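From: Larasati Teoh
To: lovbridge-makers list
Date: 2025-09-28
Subject: Re: [lovbridge-makers] Pelupessy open day, worth the drive?

On the list, Trusten wrote:

> Did anyone from here make it to the open day at Pelupessy? I had it on
> my calendar and then the transmission went on the van, so that was
> that. I'm mostly curious about the arm demo. The flyer said they'd be
> running everything in the simulator first and then on the bench, and
> I've never seen anybody do the two side by side for a crowd. Was it
> any good or was it slides? Also is there parking, in case they do
> another one.
>
> Trusten

Hi Trusten, hi all,

I went! Sorry about the van. Parking first, before I forget: there's a gravel lot behind the building, free, and you go in by the loading door on that side. The front door is locked no matter what the sign says. I walked all the way around twice.

It was not slides. Well, there were five minutes of slides, from a very nervous guy who clearly wanted to get back to his keyboard, and then they turned the projector over to the simulator and left it there for the rest of the afternoon. They had chairs for 30 and more people than chairs, so I ended up perched on a radiator next to a retired machinist who asked better questions than I did.

The project they were showing is called Mastolier. It's the software that plans the arm's moves and learns from the practice runs. The idea is that you build a bunch of made-up rooms, drop the robot into them, and have it try the same small job over and over with the furniture and the walls and the colors all changed. They'd run 955 tries the night before we came, and 700 of them counted as a success. One of the team read those off the screen pretty cheerfully, and then the machinist said "so what happened on the other 255," and that took up the next half hour, which was the best half hour of the day if you ask me.

The big surprise for me was how weird the rooms are. I was expecting something tidy like a CAD drawing, a gray table on a gray floor. Instead it's bright yellow floors and brick walls and doors in places you wouldn't put a door, with everything tipped at an odd angle when you look out from the robot's side. I got a little seasick watching it on the big screen. The woman running that part told us they stopped worrying about taste a long time ago, they just want a lot of variety so the software doesn't get attached to one kitchen.
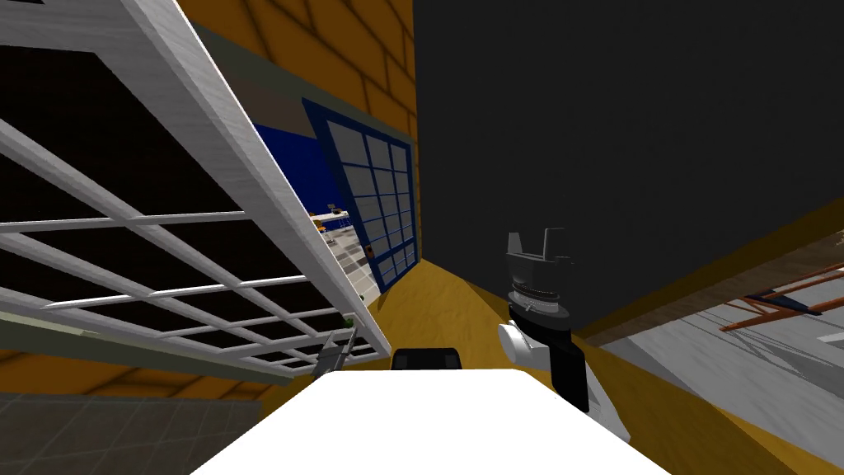

Anyway, the failures. She pulled up a list and let people in the crowd pick numbers. Somebody yelled 429, so we watched run 429, and the arm came in way too high, closed the gripper on nothing at all, and went through the whole rest of the routine as if it had the thing in its grip. Carried the nothing over, set the nothing down, backed off. People clapped. She said that one is really common, and the fix they're working on is having it check how far the fingers closed before it moves on to the next step. Seems obvious once you hear it, but I thought back to my own little arm at home and it doesn't check that either, so I kept my mouth shut.

A couple of the others were simulator trouble and had nothing to do with the arm. In one the object sank halfway into the table and stayed there. In another one it shot straight up and out of sight the second the gripper touched it, and I'm told if you get two surfaces overlapping by even a hair the physics just panics. They throw those runs out when they find them, but they have to find them first, and right now that's a person scrubbing through video. I asked if they wanted help writing something to flag them and got a business card, so we'll see!

After the break they did the bench part. Same software, real arm, a plain table, and a plastic cup to pick up. It was slower than in the simulator by a lot. They said they cap the speed whenever there are visitors, fair enough. It got the cup the first time, knocked it over the second time, and then got it four times in a row. Then a kid in the front row asked if it could do it with his shoe. They let him try it! It could not do it with his shoe. It kind of pinched the lace and thought about it. He was thrilled.

What I'd really like to know, and I didn't get a good answer, is how much of the learning carries over from the crazy rooms to the bench. When I asked, the answer was "more than we expected and less than we'd like," and then somebody needed the extension cord. If any of you understand this stuff better than me, please jump in. My gut feeling is that the colors and walls matter less than getting the friction right, but my gut has never trained a robot.

Stuff I'd pass on to anyone going next time:

Bring a sweater, the bench room is cold.

Sit on the left, the monitor on the right side washes out from the windows.

If you want to drive the simulated arm yourself, put your name down when you walk in. There's a sheet by the coffee and it was full by the time I noticed it. The people who got a turn used an ordinary game controller, and most of them bumped something in the first ten seconds, me included I'm sure if I'd had the chance.

They're planning another one but hadn't picked a date. I gave them the list address so they can post it here. I also told them we have a room in Lovbridge with decent power and a door wide enough for a cart, if they ever feel like bringing the bench arm over. I hope that's OK with everybody, I got a bit carried away. No promises were made on either side.

Trusten, if you still need a ride to the parts place for that transmission, I'm going out that way in the morning and have room. Call me, I don't check mail before lunch.

Larasati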